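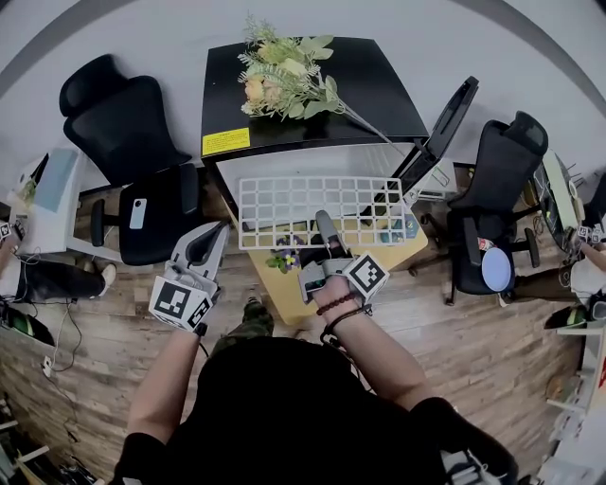
Fit the Dornura drip tray before you add any water. The unit must stand level, at least 145 mm from the wall, with the drain hose to the left. Any flat surface will do while you sort the parts - a light wooden table with a white plastic grid rack laid on it, for instance, and cut flowers kept close by.

1. Slide the tray in until it clicks.
2. Push the hose on to the outlet and tighten both clips.
3. Fill the tank to line 8.
4. Wait 2 minutes, then check the clips for drips.

Note: Top up the tank every second day.

Caution: Unplug the unit before lifting the tray.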